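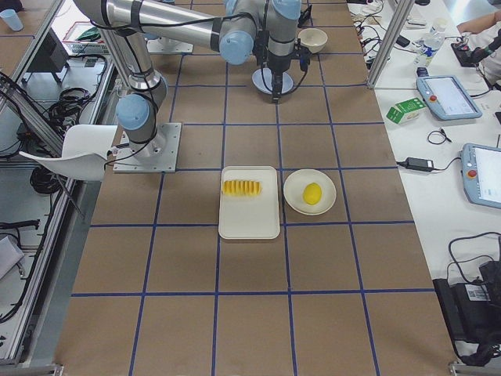
Szénási ink wash book - worth it for someone who can already draw a bit?

mudlark_jen
I've been circling the Csaba Szénási book on ink wash for a while (Clonton Press, 224 pages, the one with the wet heron on the front). I can draw well enough that relatives recognise themselves, sometimes with regret, but I've never got on with brush and ink. Everything I do goes either grey or black with no stops between. Has anyone worked through it properly? I don't want another handsome book to put under the lamp.

Pottle
I have it. It's good. The first part is all about mixing your greys in advance in little pots, and if you only did that part you would get your money back. The middle is landscapes. The end is mostly him telling you about a lake.

graphite_and_gin
The lake chapter is the best thing in it and I will hear no more on the subject.

Pottle
It's a chapter about a lake in which he does not paint the lake.

graphite_and_gin
He paints the reeds. The lake is the bit of paper he leaves alone. That's the lesson, you heathen.

Old Haddock
Didn't care for it. Too much philosophy about the brush and not enough about what to do when you've put a puddle where a face should be. He says early on that you should "make friends with the accident". I've made a great many of these friends and they don't pay rent.

The reproduction is a bit heavy in my copy too. All the pale washes have gone the colour of weak tea, so when he says "note how this tone barely differs from the last", I have to take his word for it.

mudlark_jen
That's a worry. Is it the printing, or is it an old copy? The whole point for me would be seeing the pale tones.

Old Haddock
Newish. Bought it in Basgate in March, from the shop by the bus station that smells of linseed and cheese.

Tansy W
Mine's fine, for what it's worth. You can see every step on the tone strips. I think there was a second printing on creamier paper, and the creamier paper is where the trouble is. If you can look inside before buying, turn to the strip facing the plum stones. If the palest square has a visible edge, you've got the good one.

I did all 12 of the exercises last winter and I'd say three of them changed how I work, which is a better rate than I get from most evening classes. The one with the egg in shadow is miserable and you should do it twice.

Pottle
The egg! I'd blocked out the egg.

graphite_and_gin
I still have my eggs. They look like a bowl of potatoes having a bad year.

nib_nab
Going to disagree with most of you. I don't think it's a book for people who can already draw. I think it's for people who can't draw yet and don't know they're supposed to be frightened of ink. I gave it to my brother-in-law, who hadn't held a brush since primary school, and his reeds were better than mine in a week. I had all my pencil habits to get rid of first. I kept outlining everything and colouring it in like a pub menu.

Tansy W
I half agree. But he does say near the start to put the pencil in another room, and I bet you didn't.

nib_nab
It was in my pocket. I felt it counted.

mudlark_jen
This is all useful, thank you. Two practical things. He seems to use Kerekes paper throughout, and I can't find it anywhere at a price I'd admit to. And I've only got one decent round brush. Am I going to be stuck by page ten?

Pottle
One round brush is fine. He uses a flat for the skies, but you can do those with the round if you're patient and don't mind a stripe.

Old Haddock
The Kerekes is lovely stuff but you don't want to learn on it. I had a pad of it for years and was too scared to open it. In the end I used it for a birthday card for someone I don't like very much. Get the cheapest heavy watercolour paper you can find and cut it up small.

Tansy W
Seconding the cutting up. Postcard size for the tone exercises. You get through a lot of bad ones quickly and they're easier to hide.

To tidy up the ink business as well, because it came up in the other thread and went nowhere:

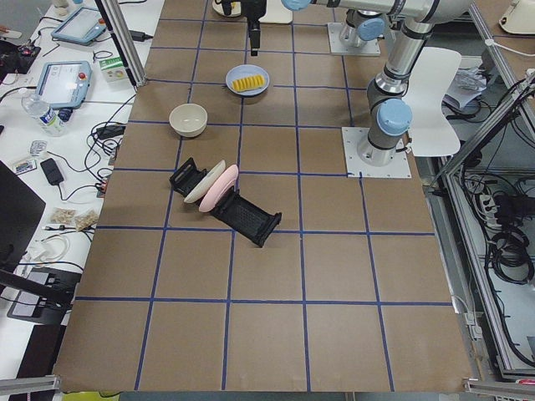 Can you use ordinary fountain pen ink for the washes in the book?

Most fountain pen ink will do for practice, but it usually stays soluble, so a second wash will lift and muddy the first. For anything layered, get a waterproof drawing ink and rinse the brush well before it dries.

graphite_and_gin
Agree with that, although I like the muddiness for clouds. Also some of the blacks split into pinks and greens as they spread, and he gets quite cross about it in the section on stones. I think it's the prettiest thing ink does.

Old Haddock
He gets cross about a lot of things in the section on stones.

nib_nab
Whatever you do, don't leave waterproof ink in the brush while you answer the door. I have a very expensive stick now.

Bellwether
Late arrival. I went to his weekend course at Plakville, and he's much less mystical in person. Most of his advice was "more water" and "stop". I came home and reread the opening and it made a good deal more sense, as if somebody had taken the adjectives out. He draws the reeds in up to 3 strokes and then goes and has his lunch.

Pottle
Did he mention the lake?

Bellwether
At length.

mudlark_jen
Right, I've ordered one. The shop assures me it's the whiter paper, in the tone of someone who hadn't gone to look. I've also cut an old pad into postcards and put my pencils in the airing cupboard. Will report back when I get to the egg.

Tansy W
Use a brown one. The white ones are worse.

Old Haddock
If yours has the tea-coloured washes, send it back. I kept mine too long and they wouldn't have it.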